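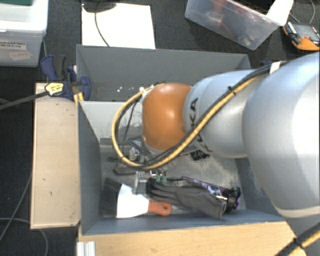 Old Buildings, New Lives

I finally got inside the Drundham mill! If you've been reading for a while you know I've been walking past that place with my nose against the fence for years, and last month they opened the first finished floor for an afternoon and I was there before the doors were unlocked, holding a coffee I'd forgotten to drink.

Quick background for newer readers. The mill was built to spin cotton, then it stored furniture, then it stored pigeons. Clillcombe (the housing nonprofit, they also did the bakery apartments on the other side of the canal) bought it, and they're turning it into 30 apartments with a public library branch on the ground floor. The architect is a small office called Kozłowski, and I think they've done something really special with the stairs.

So, the stairs. The original stair tower is at the north end, a big brick thing with stone treads worn down in the middle like soup spoons. Every earlier scheme I ever saw for this building tore it out because it was too narrow to be the main way up. Kozłowski kept it. The main stair is a new one in the middle of the plan, cut down through all the floors, and the old tower is the second way out, so people can still use it every day if they live at that end. I went up and down it four times. The handrail is the original iron with a timber cap added on top, and the cap is so nice to hold that I saw a grown man go back down a flight just to do it again.

The new stair is the opposite in every way, wide and pale with a skylight over it. The middle of a mill is always the dark part, and that's what usually kills these conversions – you end up with long skinny apartments that have one bright end and a cave at the back. Here the kitchens are at the back and they have a window onto the stair well, up high, so you get borrowed light over the counters. I was skeptical about this on the drawings. I thought it would feel like cooking in a train station. It doesn't! The glass is ribbed, so you get the light and a sort of blur when someone walks past.

I got talking to Ngaio Pearce from Clillcombe, who was extremely patient with me. The brick was the hard part, she told me. A whole stretch of the canal wall had been patched with cement sometime in the past, and the bricks behind it had gone soft as cake. They ended up replacing 3437 of them by hand, all salvaged from an outbuilding on the same site that had to come down anyway. I stood across the water afterward trying to find the join and I couldn't. Maybe near the third downpipe? Somebody with better eyes please go look.

A few things I'm less sure about. The radiators are boxed in with slatted covers, and the slats are going to be murder to dust. The hallway on the second floor has a very loud carpet. And the bike room is down a ramp with a tight turn at the bottom, which is fine for my bike and will be awful for anyone with a cargo bike or a kid seat. I said this to Ngaio and she wrote it down, so we'll see.

Rents are the big question and I'll do a separate post, because I want to get the bands right. The short version is that 10 of the apartments are held for people already on the city waiting list, and the rest are mixed.

The library isn't fitted out yet. It's one long room with cast iron columns marching down it, and it smelled like lime plaster, and I would have happily moved in with a sleeping bag. The shelving goes in between the columns and they're leaving the river end open for tables. It should be open by December, fingers crossed.

Next up I want to write about the Fova warehouse, where they're going the other way and keeping almost nothing except the roof trusses. I have opinions! I also have a borrowed set of 1950s floor plans that need to go back soon, so it'll have to be quick.

Comments (3)

Emiliano Bustamante
My grandmother worked on the top floor and always complained about those steps. She'd be amazed anyone wanted to keep them. Lovely post, thank you.

millrat
It's the fourth downpipe. The mortar is a shade lighter for a yard or so on the left. Once you see it you can't stop.

Joyful Terrace
Please do the rents post soon! Do you know if the ground floor restrooms will be open to everyone or only library card holders?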